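Rorneck Makers Forum > Builds > Arms and grippers
Thread: Two arm bench, orange fingers keep losing the screwdriver

skodum_ekow
ok so update on the two arm build in the shared workshop. Both arms on the bench now, both homing without hitting each other (took most of May). Plan is the far arm holds the tool and the near one brings the part. Simple. Except the screwdriver rolls.

Printed the fingers in the bendy orange stuff, ribs inside so they wrap round whatever they're holding. Lovely on boxes. Lovely on fruit. On a round handle they sort of cuddle it and then it turns under load. So on the far arm I've gone to one orange finger against a flat metal plate. Idea being the plate gives it something to push against.
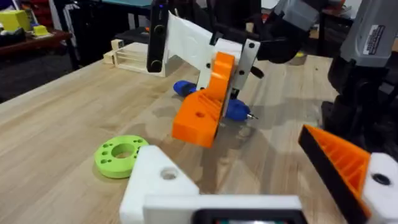 Grip force is set at 40 percent at the moment, any higher and the servo starts to sing after a bit. Handle is held sideways, which I know is daft for driving a screw down but I wanted to sort the holding before the turning. Part I'm practising on is the green ring, six holes, nothing precious, I can print another.

Questions. Is flat plate plus soft finger a dead end? And has anyone got a handle to stay put without glueing something to it?

benedetti_fan
Dead end imo. Soft finger will always give. You want two hard jaws with a V cut in each, done. Printed mine in 30 minutes, never slipped since.

InesV
Disagree with the above. Hard V jaws are fine if you only ever pick up one tool. He wants the same hand to do other stuff. Keep the soft finger, change the plate. Bare metal on a plastic handle is like ice. Stick a bit of rubber on it, old inner tube will do, and try again before you redesign anything.

benedetti_fan
he said screwdriver, I answered screwdriver

InesV
He said boxes and fruit as well. Second paragraph.

reg_alcantara
What filament is the orange? If it's the hard end of TPU the ribs hardly bend and you're getting a line contact, so of course it spins. Mine were useless until I thinned the walls. 12 percent infill on the ribs, or none, let the walls do the work.

Also your 40 percent means nothing to us without knowing the servo. Mine at 40 would crush a tin.

skodum_ekow
It's the Wesance one, I don't remember the number, spool's at the workshop. Ribs have no infill, just walls. Could go thinner yeah.

Fair point re servo. Small bus servo, same as the rest of the arm, nothing fancy. Gets warm if I leave it gripping while I make a tea.

SerpilA
warm is your real problem!! don't hold on current, you'll cook it. close till it touches, read the position, then back the torque limit down and let the spring in the finger do the holding. I lost two gripper servos on a Sunday afternoon finding this out, didn't even smell it till the second one

reg_alcantara
Backing off torque with a flexy finger = screwdriver on the floor. He'll lose whatever grip he's got.

SerpilA
not if you back it off a little instead of to nothing. mine holds a paintbrush for an hour like that

reg_alcantara
A paintbrush isn't being turned against a screw though is it.

SerpilA
no ok thats true. still wouldn't leave it at full whack

canan_a
Different thought. Why grip the round bit at all? Print a collar, hexagon outside, slides over the handle, grub screw. Then your flat plate has a flat to sit on and it can't roll. We did this for the pens on the plotter and it's been fine. You did say no glue, and theres no glue in it.

benedetti_fan
that's just cheating with extra steps

canan_a
It's a fixture. Everyone uses fixtures.

InesV
Collar is good but then every tool needs one. I'd still do the rubber first, costs nothing.

skodum_ekow
Right. Went in last night and did the rubber. Inner tube, double sided tape, whole face of the plate. Much better. Still creeps if I twist the handle by hand but it has to be a proper twist now. Also did Serpil's thing with the torque limit, dropped from 40 to 30 after contact, servo stayed cool enough to leave a finger on. Didn't drop it Reg.

Tape is going to peel, I can tell already. Might bolt the rubber through the two holes in the plate, they're there anyway.

Canan can you post the collar file? Will have a go at that next, and if it works I'm turning the whole grip so the tip points down and trying an acutal screw.

reg_alcantara
Fine, glad it held. Try it for an hour and with something to push against, then I'll believe it.

canan_a
File's in the downloads bit under pen collar v3. You'll need to scale the bore up, measure your handle first. Grub screw is M3, don't overtighten or it splits along the layers. Ask me how many I've binned

benedetti_fan
V jaws. offer's still open, I'll send you the stl

skodum_ekow
go on then send it, I'll print both and see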